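Chapter 4
Chores as Teachers: Gardens, Kitchens, and the Kids Who Run Them

I spent 15 years living and working at Pladow, a residential home for teenagers out past the county line, and if you'd asked me my first July what I was there to teach, I'd have said reading. Then Jamshid Rostami handed me a hoe (I had sandals on!) and sent me out to the bean rows with six boys who didn't want to be there any more than I did.

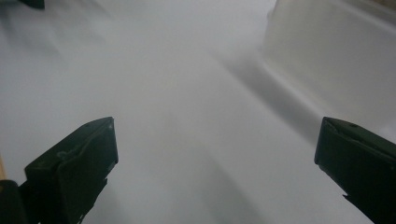

By lunch we had one clean row and two arguments settled, and I'd learned more about those kids than their files had told me. That's the kind of learning this chapter is about. We call it work-based care, a stiff name for handing a young person a real job that other people are counting on.

Chapter 3 looked at talk-based programs, and I'm a fan of those, I really am. But some kids talk best with their hands busy, and a few only talk then. 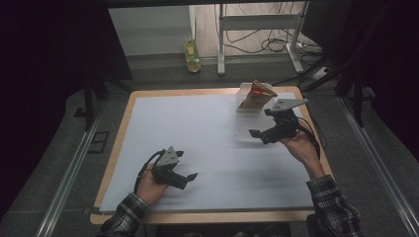 So we'll start with the garden at Pladow, which put some 1,000 pounds of vegetables on the table in a good year, and then move indoors to the kitchen and laundry. Later on we'll visit Hosseinzadeh House, where Sepehr Golestani let the residents plan every supper and lived through a lot of noodles.
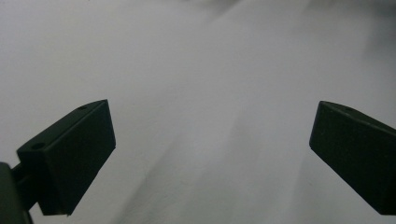
Picking the right job is the hard part, and I got it wrong plenty. I used to hand a new kid the biggest task on the board, thinking it showed trust, and mostly it just scared him. Think of two gripper fingers held wide open with nothing between them: that's a kid with a huge job and no first step, all reach and nothing to grab. Give him one tray of seedlings and an hour, and see what he does with it.

Before you read on, jot down the first chore you were ever trusted with, and who trusted you. We'll come back to it in Section 4.2.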